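Ticket: right arm lags behind the handle when I'm teaching the bouquet task
Product: Plusar two-arm teleop kit
Opened by: Alistair Chisholm
Opened: 1/7/18
Status: Open, waiting on customer

Hi all,

Hoping somebody can help, because I've been going in circles with this one and I'm starting to talk to the equipment. We're teaching our two-arm station to put together small flower arrangements by remote control. I sit at the two handles, drive both arms through the whole thing, and the Nirnau software records it so we can train on it later. Roses, hydrangeas, loose sprigs of leaves, all picked up off the table.

The left side is lovely. I move my hand and the arm goes with me, no complaints at all. The right side follows fine for the first bit and then starts to drag – I've stopped moving and it's still coming. With a wooden block you'd live with that. With a rose stem you really can't! I squashed two yesterday before I gave up and had a sandwich.

Pictures of the station with the flowers out:
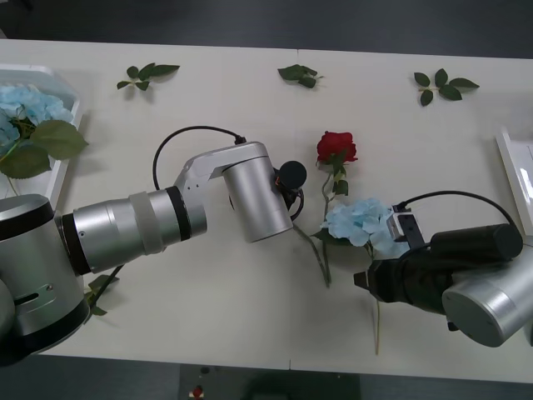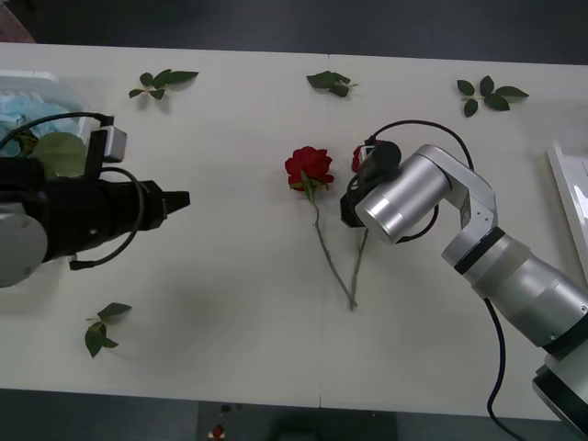 What I've tried so far, in the order I tried it:

Restarted Nirnau. Lag was gone for 6 demos, then back, same as before.

Swapped the left and right handles. I was so sure this would be it (the right handle got dropped in December and I've been blaming it for everything ever since). Nope – the lag stays with the right arm no matter which handle is driving it.

Turned the follow smoothing down from 50 to the lowest setting. That made both arms twitchy and the right one still lagged, so I put it back.

New network cable from the right arm controller to the recording PC. No change.

Turned off the live preview on the recording PC. Now this one did help a little! The lag shows up later in the session, but it does still show up.

I also checked the saved demos. In the bad ones the handle positions look smooth and the arm positions come in behind them on the right side only, and the gap gets wider the longer I record. So I don't want to use any of those for training. The last thing I need is a robot that has carefully learned to be late.

Log folder is attached, let me know if you want the raw demos too.

Alistair

Reply from Gourlay support:

Hi Alistair, thanks for all the detail, the handle swap saves us a step. A gap that grows over the session usually means commands are piling up in a queue somewhere. In your log the right arm is on the "keep all" setting and the left is on "latest only". Could you open the Ledumden bridge settings, go to Arms, Right, Command queue, and set it to "latest only"? Save, then power cycle the right controller. A restart of Nirnau alone won't pick up the change. Please try a few demos with the preview off first, then with it on.

Reply from Alistair Chisholm:

Oh, you beauty, there it is. Right was on "keep all" and I have no memory of ever touching that page. Changed it, power cycled, and did 6 demos with the preview off. Right arm stays with my hand the whole way through, and the saved positions line up on both sides.

Haven't run it with the preview on yet, I need more roses first. Please keep the ticket open till I've done that. Also, is there any way to lock that settings page? I'd like to keep my own elbows out of it.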